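Part 3: Setting Up Your Hanger Station

Okay, you've got the Cloment rail on the wall and it didn't fall down. Great! Now we get to the part I like best, which is sorting out the hangers themselves (I went from 174 of them down to 116, and I still think I own too many).

You'll need a clear table, a basket with handles, a soft cloth and a pencil.

1. Take every hanger off the old rod and pile them on the bed. Yes, the empty ones too.

2. Put the basket at one side of the table, where you can drop things in without reaching.

3. Lay one hanger flat on the table and press lightly on each end of the bar. If it rocks, it's bent, and it goes in the recycling pile.

4. Run a thumb along the inside of the arms and feel for rough seams. Those little ridges snag knits like crazy - I lost a good sweater that way in August. 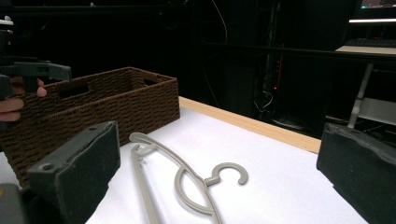

Mine said the plastic ones with an open hook were fine on the Cloment rail, but the Nollau clips wouldn't close over them, wrote Gomero, and a drop of dish soap on the clip did the trick. I tried it on my own clips and they do slide on easier, so wipe them down afterward and let them dry before anything nice goes near them.

5. Check the hook. It should drop over the rail and lift off again with one hand. If you have to wiggle it, set that hanger aside for the hall closet.

6. Wipe the keepers and put them in the basket, hooks all pointing the same way.

7. Carry the basket to the closet and hang from the left, 48 to a rail at the very most.

Note: the short Besnard rail is a different thickness, so test one hanger on it before you haul the whole basket over.

Caution: don't hang wet coats on the thin plastic ones. The arms sag, and once they've sagged they stay that way.

When the rail is full, go on to Part 4, where we mark the dividers with that pencil.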